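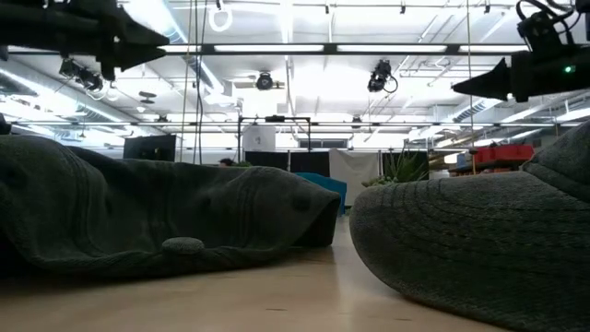
Is the Husbridge Open worth entering as an unpaid team?

Pleltik wrote:
So our five-stack finally qualified for the Husbridge Open in June and now I'm having second thoughts. Flights from Winnipeg, two nights in a hotel, plus the entry fee, and the prize pool only pays down to fourth. There are 208 teams in the online stage and we scraped in through the losers bracket. Two of our guys have to book off work and our support player is still in school. I love this team but I'm looking at my chequing account and feeling a bit ill. Anyone been before? Did you get anything out of it?

Uvo wrote:
Went last year, finished dead middle. Cost me a good chunk of my savings and I'd do it again tomorrow! You play differently on stage, your hands do weird things, and you find out pretty quickly who on your roster goes quiet when you're down a map. We scrimmed for months and learned more in that one weekend (also the poutine truck outside the arena was unreal, go early).

Makowska wrote:
I'm going to be the grump here. Paying your own way to an event that sells tickets and streams your matches is backwards. The organizers make money off your games whether you place or not. If a hockey tournament for adults charged that much and kept the gate, people would riot.

Uvo wrote:
People pay silly money for adult hockey tournaments all the time, Makowska. My brother-in-law drives to Kamloops every winter and comes home with a sore back and a toque.

Makowska wrote:
Sure, but nobody's selling ads on your brother-in-law. My point stands. At least ask for a travel stipend. We got part of our hotel covered at a smaller event just by emailing, and they only said yes on the second try.

Pleltik wrote:
Didn't even know you could ask. Who do you email, the general inbox?

Makowska wrote:
General inbox goes into a hole. Look in the player handbook for the team liaison, and write as a team with your roster and your seed in the email. Keep it short.

Marilou Dimaculangan wrote:
I manage a semi-pro roster so I see both sides of this. Most stipends go to the top 10 seeds, so don't build your budget around one. What I'd do is have the money talk with all five players before anybody books anything — teams fall apart over who owes who for the hotel far more often than over a bad draft. And check the sub rules! If your student can't get away, you don't want to find that out after the roster lock.

Uvo wrote:
Seconding the money talk. We still have one guy who "forgot" his share of the van.

Pleltik wrote:
OK, called everyone tonight. Four are in, and the support player has to ask his mum. I've written to the liaison as well, so we'll see. Uvo, which side of the arena is that poutine truck on?

Uvo wrote:
North doors, by the bike racks. Bring cash.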